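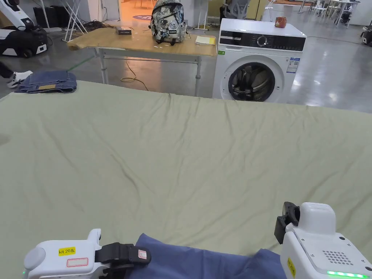

Section 4 covers the recording of folding demonstrations with the Zokine hand-held grippers. Each demonstration teaches the robot one complete task, performed by an operator with a gripper in each hand. Before recording, cover the work surface with a single plain cloth. Shallow wrinkles in the cover, such as those in the green sheet, are acceptable and need not be smoothed between takes. Finished garments may remain at a far corner, as the folded jeans do, provided they are outside the reach of the current fold.

4.1 Preparing a take

1. Confirm that both grippers are switched on.
2. Place one garment within easy reach of both hands.
3. Open and close each gripper fully before starting the recording.

CAUTION: Do not touch the garment with bare fingers during a take. Any take in which this occurs must be discarded.

4.2 Grasping and lifting

4. Close the fingers on a small pinch of fabric.
5. Lift slowly and hold for a moment before moving sideways.

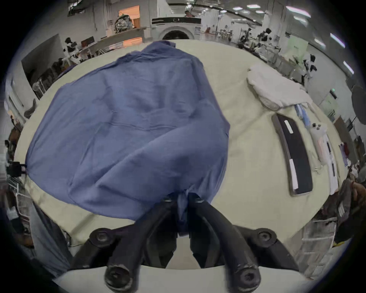 Rhea Sison has asked that new operators at the Witdale site complete 18 practice takes before any of their work is submitted, and remarks that most rejected takes there were lifted too quickly. Sites may adopt this figure or set a higher one.

6. Lay the garment down and release both grippers before taking a new hold.

NOTE: If a grasp slips, continue and regrasp. Recovered slips are useful for training and should be kept.

4.3 Flattening and folding

7. Spread the garment flat with the neckline visible to the operator.

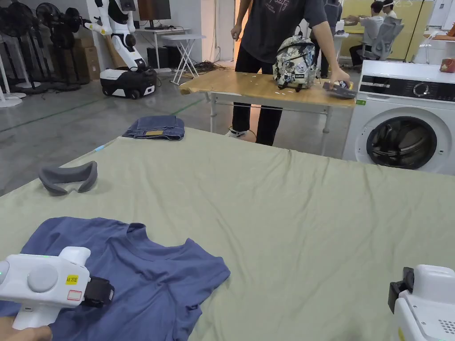
8. Fold each sleeve inward, then fold the body from hem to neckline.
9. Withdraw both grippers from the garment and stop the recording.

A session should not exceed 20 takes without a rest period. Enter the operator's name and the number of discarded takes in the session log.

Last updated: April 2018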